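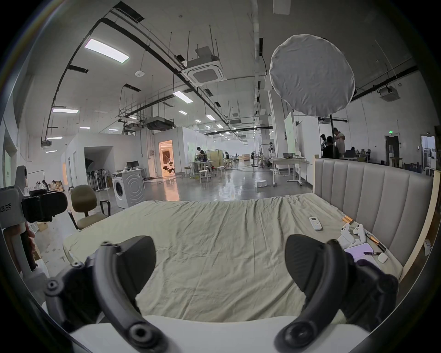
News from the Hall

Since December the teaching work at Gelturo is done in a new way, and many colleagues in the other departments have asked what is different for us. I try to answer shortly.

Before, a person sat at a screen and steered the robot arm from a distance. It was slow, and the neck was hurting by lunch. Now we hold the grippers in our own hands and do the household task ourselves, for example picking up a remote control or a pen from a bed. The left one has its own label, so please do not exchange it with the other side. The recordings go to Merix, where the robot learns from them.

For the people, the biggest change is the rhythm. We work in turns of 15 minutes and then we change the station. Two colleagues who were in packing before have joined us, and they needed more than six days until the movements felt natural – the fingers close differently from a hand.

Some worry remains, and I think it is fair to write it. Ayanda Venter, our shift leader, has asked the management what happens to our places when the training is finished. The answer should come before the next issue.

If you want to try a turn, write your name on the list at Ayanda's desk.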